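Chapter 4
Handles and Levers

Most tools begin with a handle. A handle does two jobs — it gives the hand a place to hold, and it sets the distance between the hand and the load. Move that distance and the effort changes with it.

In this chapter you will measure turning force, compare short and long handles, and work out where a tool balances. Problem 1 uses a load of 30 newtons. Review torque in Chapter 3 before you start.
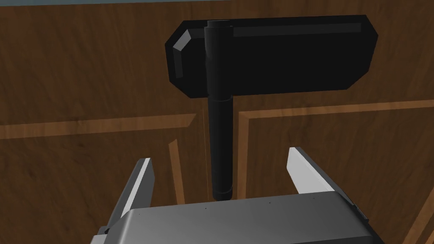 Figure 4.1 A long rod joined to a wide, flat panel, left of the panel's center. Computer rendering.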